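Keeping your hands to yourself: Shufen Xiong on house rules for robots that share our rooms
Posted 11/03/2019 in Conversations

Shufen Xiong has a kettle in her office that takes an age to boil, and I was rather glad of it, as it gave us time to get through the small talk before I switched the recorder on. I had come up to Monstead on the early train to talk to her about a document with a very plain title, "Working Near the Arms", which began as two sides of paper taped to a door and has grown into something that other workshops now write in and ask for. Shufen wrote most of it. She would want me to say straight away that Lanying Mao wrote the rest, and that the bits people like best are Lanying's.

The two of them met at Brako, where they looked after fenced machines on a packing line, big things that lifted crates all day behind yellow mesh. The rules there were simple enough. If the gate was open, the machine was stopped, and if the machine was running, you stood outside. "I could have explained it to my grandmother in one breath," Shufen told me. "And then we came here and there was no gate. There was a robot with two hands in an ordinary room with desks in it, and people walking through with their lunch."

That, really, is the whole reason for the document. A machine with fingers that is meant to open cupboards and tidy shelves can't do its learning inside a cage (or it can, but then you've taught it about cages), and so the people who work alongside it need some other way of knowing where to stand and what to touch.

I asked her what the first version had said.

"Oh, it was dreadful. It was all capital letters. Do not do this, do not do that, and at the bottom it said 'use common sense', which is what you write when you've run out of ideas." She went and found it in a drawer for me, and I can report that it does say that, and that it's underlined twice.

What changed her mind was an afternoon spent watching people ignore it. She is quite generous about this. They weren't careless, she said, they were busy, and a sheet of prohibitions doesn't tell a busy person what to do next. So she and Lanying started again from the other end, and wrote down what a good session looked like, from the moment somebody unlocked the room to the moment they locked it again. The current edition has 14 rules and every one of them begins with a thing to do.

Say it out loud

The rule that comes first, and the one Shufen would keep if she were only allowed one, is that whoever is running the robot says "moving" before it moves and waits to hear "clear" from everybody else in the room. It sounds terribly old-fashioned, like something off a boat, and visitors do smile at it.

"They smile for one morning," she said. "By the afternoon they're saying it to each other in the corridor when they come round a corner with a trolley, and then you know it's gone in."

I wondered whether a light or a buzzer wouldn't do the job just as well. They have a light, as it happens, and she's fond of it, but a light doesn't need answering. The value is all in the reply. If you've got to say "clear", you've got to have looked up, and you've got to have noticed that your sleeve is over the shelf. If there is no reply from somebody, the operator asks them by name, and if there is still no reply the session waits. Shufen told me about a long pause last August when everyone stood about for several minutes because a visiting engineer had earphones in. Earphones are now covered by rule two.

Lanying joined us at this point, with biscuits, and made the case for what she calls the boring middle of the list. These are the rules on setting up: which doors and drawers should be opened before the start and which are left for the robot, where the spare chairs go, who has the stop button and what they may have in their other hand. (Nothing. They may have nothing in their other hand. I was looked at quite sternly over my tea.)

"The person with the button has one job," Lanying said. "They don't take notes, they don't film it on their phone, they don't hold somebody's coffee. If they want to sneeze they hand it over first. All right, I'm exaggerating about the sneeze, but only a bit."

Cupboards are harder than they look

A good deal of the middle section is given over to furniture, which surprised me, and I said so. I suppose I'd imagined that the robot would be the dangerous part and the cupboard would just stand there being a cupboard. Shufen laughed and said that was precisely the attitude she'd had herself.

A cabinet with two doors is a lovely thing to practise on, she explained, being the sort of thing everybody has at home, but it has edges and hinges, and an open door takes up floor that was free a minute ago. A person stepping back from the robot may well step back into the door. So the rule is that doors are opened as far as they'll go before anyone comes near, and the space they sweep through is kept free of bags and feet. Then there is the matter of where a hand might get caught. An arm reaching under the top of a cabinet has a panel above it and a shelf below, and if your own hand is in there as well, straightening something up, there's very little room for both of you to be wrong.

"People want to help it," Shufen said. "That's the trouble, and it's such a nice trouble to have. They see it tugging at a book and the book won't come, and they reach in, the way you would for a child. We had to write a rule against kindness." The actual wording, which is Lanying's, is: "Let it struggle. Call stop, wait for stopped, then help."

They use books a great deal for this sort of work. Books are flat and they slide on one another, and if one is dropped it makes a noise and that's the end of it. The guidance asks for things that can fall without hurting anyone for as long as a task is new. Glass and crockery come much later, and anything with a blade is left out altogether. Lanying would also like the shelf to be kept sparse in the early days, with a couple of things on it and no more, so that the person watching can see what each finger is up to. She has strong views on clutter generally. I moved my bag.

I asked about numbers, because readers always want some, and Shufen was a little reluctant. She keeps a log, and in it are 426 sessions run under the present rules, each with a line for anything that made somebody uneasy. She wouldn't have me turn that into a safety record. "It's a diary," she said. "It tells me what people were willing to write down. I'd be worried if it were empty." The target on the wall, in Lanying's writing, is 1,000 sessions, at which point there has been a promise of cake from Tang, the supplier who looks after their tools and who will, I gather, be held to it.

What gets written down

The uneasy line, as they call it, is the part other places have been quickest to copy. At Bunum, where a smaller team does similar work, they've gone so far as to fill it in before anyone is allowed to take their shoes off and go home (it's a slippers sort of building). The entry needn't be an accident or even a near miss. "Didn't like the sound of the elbow" is a perfectly good entry. So is "I couldn't see its other hand from where I was standing", which came up often enough that it led to a change: the watcher now stands where both hands can be seen, even when only one of them is supposed to be doing anything.

I thought this was rather wise. We all look at the hand that's busy. Shufen says the second hand deserves its own pair of eyes, and if there are enough people in the room, that's how they share it out.

Rules are read through at the start of each month, aloud, with everyone taking a turn, and anybody may ask for one to be struck off. Has that ever happened? It has, four times. The one Lanying was happiest to lose had required a signature for borrowing the tape measure.

Before my train they let me sit in on part of a session, from behind the line of course, and I said "clear" when I was asked to, a good deal too loudly. It was shelf work, with the doors open and two blue books to deal with, and I found that I badly wanted to reach in and help. 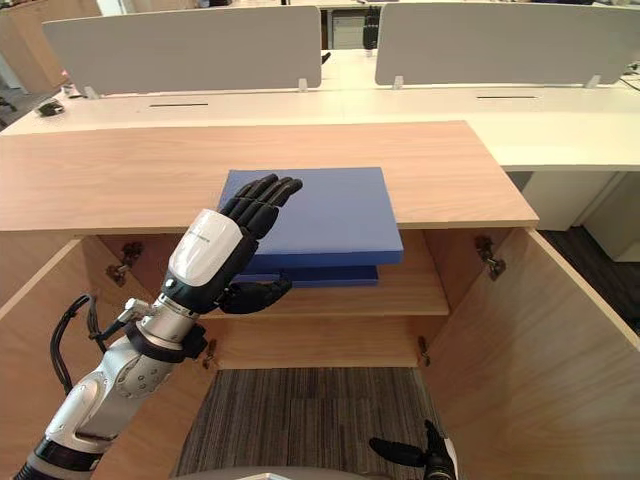
Getting hold of the guidance
"Working Near the Arms" is free to anyone who would like it, and Shufen is happy for it to be changed to suit your own room so long as you tell her what you changed and why. Write to her at Monstead and mark the envelope for the workshop. Lanying asks that you read rule 4 with particular care before writing in to argue with it, as she has had a number of letters about chairs and has answered every one by hand.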